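Getting building bricks clean and sorted on a white table

Posted in Toys & Storage by Henok Nigatu
162 views

We were given a big mixed box of plastic building bricks, 1,091 of them according to the note taped to the lid. They've been in a garage in Bramau since February and they're dusty. I want to wash them and then split them up into small cases so they can go on a shelf. Two things I'm not sure of. Can they go in the washing machine, and is it better to sort by color or by size? I do a few at a time on a white tabletop and keep the cases at the back of it.
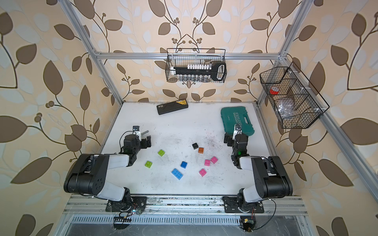

Bricks in the middle, green case and flat black case behind.

The green one is a plastic tool case with a handle, and I'd like to use it if it makes sense. It's not for a small child, so choking isn't a concern.

Sosina Nigatu
Skip the washing machine unless you have a mesh bag and a cold cycle. I do mine in a dishpan with lukewarm water and a little dish soap, leave them half an hour, swish, rinse, and spread them on a towel overnight. Anything with a sticker or a metal part gets wiped by hand. Don't use hot water, it can warp them. Turn the hollow side down to dry or the water sits in there.
For sorting, go by size and shape. I had almost 1,000 sorted by color once and it was hard to find one small piece in a pile of the same color. Color looks nicer on a shelf though.

Tilahun
size

Camix
Check inside the tool case before you decide. If it has molded slots for tools the bricks will get stuck in them and you lose half the space. If the tray lifts out you're fine. A flat case is good for the thin plates and tiles, and the deeper one can take the regular bricks. Put a strip of masking tape on the end and write what's in it. Let everything dry fully before you close the lids.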